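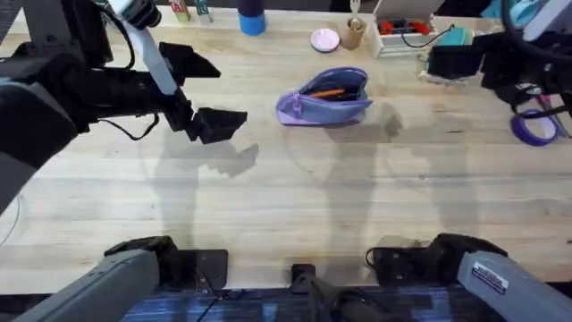 September 16, 2026

Bat bench, Grollness workshop

Picked up the two willow blades Bernadette left on the rack. Both are Grade 2 clefts from the Brudstead delivery, same batch as the ones we pressed in March. She wants them ready for the club nets before the indoor season, so the plan is to get both through knocking in and have one handled and bound.

Blade A. Dead weight before handle 2 lb 5 oz. Toe is thick, more than I like for a player who drives off the front foot. Took the shoulders down with the drawknife, then the spokeshave on the back. Left the spine alone. Middle sits low, which suits the Ninum ground, where nothing bounces above the knee after tea.

Blade B. Wider grain, seven lines across the face. Small butterfly stain near the left edge, cosmetic only. Pressed a second time this morning because the face still dented under a thumbnail along the outside edge. Better after. I would not press it again, it will go dead.

Knocking in. Used the mallet by hand on the edges and toe, and the ball rig on the face. 1000 strikes on A, in sets, checking between them. Stopped B at 400 when a hairline showed about an inch up from the toe. Ran thin glue into it, taped it, and put it aside under the clamp. Look at it again tomorrow before anyone hits it.

Rebound readings off the middle were steady on A. Off the toe they dropped away fast, as expected with that much wood left low down. Vesna thinks the drop is from the old ball and not the bat. She may be right. The ball has been on the rig for nearly 3 weeks and the seam is flat on one side. Swap it and repeat the last set before we write any of this up.

Handles. Vesna fitted the cane to A after lunch. Splice is tight with no daylight at the shoulders. She set it slightly forward, same as the Noh pattern. Glue needs overnight. Do not bind it early, we lost one that way last spring and it twisted in the first over.

Oil. Light coat on face, edges and toe of A, nothing on the splice. B gets none until the crack is settled.

Bernadette called at four. The opener who is getting A has changed his mind and now wants an oval handle all the way down. I told her it can be done with the rasp once the glue is off the clamp, but it will feel thin in the bottom hand. She will ask him.

To do:
New ball on the rig
Check crack on B
Order twine, black, and 205 mm grips
Sharpen drawknife
Send Brudstead the moisture numbers for the March batch, they have asked twice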